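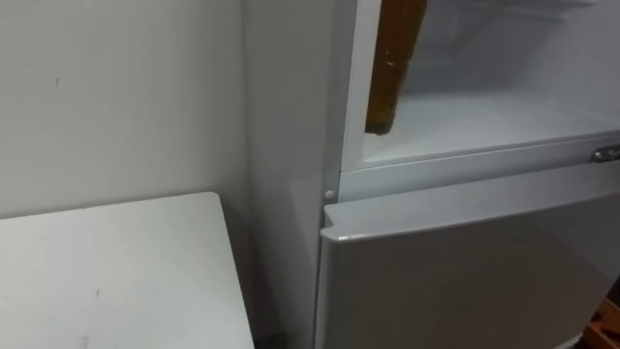 Gap between fridge and worktable, and how close can the side go to the wall?

Posted in: Kitchen & Appliances > Fridges and freezers > Placement

Kadri Siliņa
We moved into a rented flat in September and the kitchen has one short wall where everything has to go. I have a white table at the left and the fridge next to it, with a narrow gap between the two. The fridge is pushed right up to the wall at the back. It is a second-hand Indel with two compartments, one above the other, and there was no booklet with it.

I have two things to ask. First, is the narrow gap by the table enough, or do I need to move the table along? I would like to keep the table where it is, as the only socket for the kettle is above it. Second, the side panel gets warm in the afternoon. It is not hot, you can keep your hand on it, but my last fridge never did this. The food seems cold enough. The top compartment was a bit slow to cool when we first switched it on.

Crumbs also go down the gap and I can't get the broom in, so any ideas for that would be welcome.

Oduor Kinyua
A warm side panel is normal on a lot of fridges. Many of them have the condenser pipes inside the side walls in place of a grille at the back, and the heat has to come out somewhere. If there is no black grille behind yours, that is probably what you have.

The back is what I would sort out first. Pull it forward a few centimetres so that it isn't touching the wall. Check the booklet for your model if you can find it online, the number is usually on a sticker inside the fridge. Ours asked for 3 cm at each side and more at the back, but they differ, so go by your own.

For the table, try moving it a little and see whether the side is any cooler after a day. Don't fill the gap with trays or carrier bags. I did that for a year and the motor hardly stopped running.

Put a cheap thermometer in a glass of water on the middle shelf overnight. If it reads 5 degrees or less in the morning, there is not much wrong.

Loïc Roussel
mine touches the wall and has done for 13 years, never had a problem. wouldn't bother

Vaida Kairys
I agree with Oduor about the back. For the crumbs, wrap an old sock round a long ruler and hold it on with an elastic band. Damp it slightly and push it along the floor from the front. Switch off at the plug first if you are going in behind the fridge. I do mine when I defrost.

Tagged: fridge, ventilation, small kitchens, renting

Contact us | Terms of use | © Stener Home Help | Back to top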